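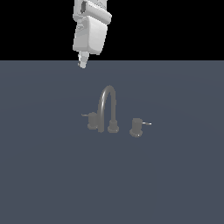
Picture credit: Dutex

The Aasen Territory, 1767 to 1814: how a temporary government worked
Student project report, local and regional history module
Submitted May 31, 2024

Background

The Aasen Territory was a provisional administrative unit that lasted 47 years, from its creation by decree to its absorption into the neighbouring province. It had its own governor, its own court and a small council, but no elected assembly until close to the end. My project looked at how it was run from day to day, and at why it stayed provisional for so long.

I chose the subject after a seminar on border changes in April. Most general histories give the territory a paragraph at most. They mention the decree and the final merger and leave out the years in between, when people were paying taxes, registering land and going to court under rules that were meant to be short-lived.

Sources

The main source was the printed edition of the council minutes, which covers all but the first three years. I also used the land register for the Cirkovlow district and a bundle of letters between the governor's office and the customs post at Endeck. I read these as scans. Some pages of the land register are stained and I could not make out the entries, so I left them out of my notes.

The minutes are in the old spelling. Place names change from page to page – Endeck appears in four forms – and I have used the modern one in this report.

How the territory was set up

The decree divided the land into 10 districts. Each had a magistrate named by the governor, who could be removed without a hearing. The magistrate kept the peace, collected the land tax and sent a return to the governor's seat twice a year. Cirkovlow was the largest district and also the seat of the court.

The court sat in spring and autumn. It heard property cases, debts and serious crimes. Appeals went to the provincial court outside the territory, but the journey was long and the fee was high, and the minutes record few of them.

The council had seven members. In the early years they were all landowners. Later two places were set aside for merchants, following complaints from Endeck about the river tolls.

Population and taxes

The decree set a condition for full provincial status: the population had to be counted and the territory had to pay its own costs. The only complete count of the Cirkovlow district gives 1,767 adult residents. The magistrate added a note saying that he had left out seasonal workers and the families living above the upper road, so the real figure must have been higher.

Costs were a bigger problem. The land tax was fixed at the start and never raised. By the third decade the court alone took up more than half of it. The governor asked for a grant of 200 crowns a year to repair the road and was refused twice. The tolls at Endeck made up part of the gap, and this is why the merchants were able to press for seats.

The end of the territory

The assembly that was finally allowed met only twice. At its second meeting it voted to ask for a merger with the province. The minutes do not give the debate, only the result. The magistrates kept their posts for a year afterwards and the court records were moved out of Cirkovlow.

Problems with the project

I had planned to compare two districts but the second register was not available as a scan. The section on taxes therefore leans heavily on Cirkovlow, and it may not have been typical. I would also have liked more on the tenants, who appear in the court lists as names and sums owed and hardly anywhere else.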